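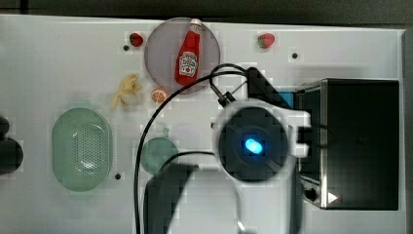 Cette page décrit le dépôt d'une demande de bourse de mobilité courte dans le portail Rindetti, pour les étudiants inscrits en licence ou en master à l'institut Fencombe. La bourse couvre le transport et l'hébergement jusqu'à 800 euros par séjour. La session d'automne ferme le jeudi 14 novembre à midi — heure du serveur, affichée en bas à droite du portail.

Les doctorants utilisent un autre formulaire, géré par l'école doctorale.

## Avant de commencer

Réunir les pièces suivantes :

- le certificat de scolarité de l'année en cours ;
- le relevé de notes du dernier semestre validé, tamponné par le secrétariat ou signé électroniquement ;
- la lettre d'accueil de l'établissement partenaire, avec les dates du séjour ;
- un RIB au nom de l'étudiant.

Chaque pièce est un PDF de 2 Mo maximum. Les photos de documents prises au téléphone sont refusées au contrôle automatique si elles sont déposées en JPEG ; les convertir au préalable. Un relevé de notes provisoire est accepté à condition que la mention « provisoire » y figure et que la version définitive soit déposée avant le départ.

## Créer le dossier

1. Se connecter à Rindetti avec l'identifiant de l'institut. Les comptes créés avec une adresse personnelle n'ont pas accès au module des bourses.
2. Ouvrir **Mobilité > Nouvelle demande** et choisir « Séjour court ».
3. Vérifier l'état civil repris de l'inscription. Il n'est pas modifiable à cet endroit. En cas d'erreur, écrire à la scolarité et attendre la correction avant de continuer.
4. Saisir l'établissement d'accueil. S'il n'apparaît pas dans la liste, cocher « Hors convention » et joindre l'accord écrit du responsable de formation.
5. Enregistrer. Un numéro de dossier commençant par MC s'affiche en haut de l'écran ; il est à rappeler dans tout courriel.

## Rédiger le projet

Le champ « Projet d'études » accepte 2000 caractères, espaces compris. Le texte collé depuis un traitement de texte perd sa mise en forme, y compris les listes. Indiquer les cours ou le stage suivis, le nombre de crédits attendus et le nom de l'encadrant sur place.

Le résumé destiné au jury est distinct : 300 mots, en français ou en anglais. Il est lu sans le reste du dossier lors de la première lecture. Ne pas y renvoyer aux annexes.
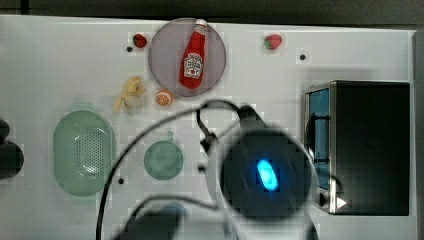
## Obtenir l'avis pédagogique

Cliquer sur **Demander l'avis**, puis sélectionner le responsable de la mention :

| Mention | Responsable |
|---|---|
| Géographie | Sverre Wallin |
| Sciences du langage | Finn Teuber |
| Informatique | Jonatan Nygård |

Le responsable reçoit un lien valable dix jours. Passé ce délai, la demande repasse à l'état « Brouillon » et il faut la relancer. Pendant l'attente, le projet est verrouillé mais les pièces restent remplaçables.

## Transmettre

Une fois l'avis rendu, le bouton **Transmettre** devient actif. L'état passe à « Transmis » et un accusé de réception est envoyé à l'adresse institutionnelle. Un dossier à l'état « Complet » n'est pas transmis — l'étape reste à la charge de l'étudiant.

## Erreurs courantes

**« Pièce illisible ».** Le PDF est protégé par un mot de passe. L'exporter de nouveau sans protection.

**« Période incohérente ».** Les dates saisies diffèrent de celles de la lettre d'accueil. Les séjours qui débutent en juillet relèvent de la session de printemps.

**Avis introuvable.** Contacter Bendik Forsberg au bureau des mobilités, avec le numéro de dossier en objet.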